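15th January, dye room, Monday

Madder again. Bath 261, started with 2396 ml of tap water because the rainwater barrel is a solid object until further notice. Lăcrămioara Zamfir maintains that Claltard tap water gives a dusty rose and Grusedstead tap water gives brick. I have been saying this is superstition for two winters. Today's cotton came out dusty rose.
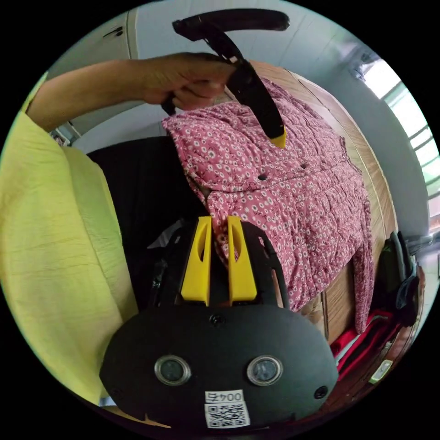 Alum mordant at the usual strength, no cream of tartar. The Montoya thermometer read four degrees below the old glass one all morning, so I split the difference and wrote down neither. Held it under a simmer for an hour, then let it sit through lunch. The last lot went over the simmer while I was on the phone and came out the color of a flowerpot.

Wadding: the Avico sample weighed 100 g dry and shrank more across than along. I washed it once, then measured it twice in the hope of a nicer answer. If we quilt before dyeing, the stitching will pucker. If we dye before quilting, we have to match thread to a color we can't repeat. Lăcrămioara votes for puckering and calling it texture.
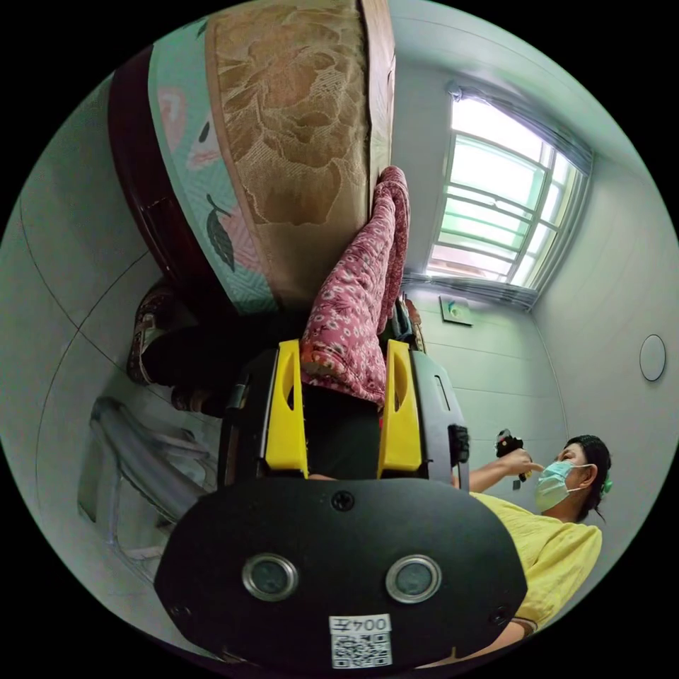

Black housing, yellow fingers, label 004 at the bottom.

Swatch 1169 is still taped to the window for lightfastness, half under card. It stays up until April. Somebody has written a phone number on the card.

To do: chalk in the next bath, new card, find out whose phone number.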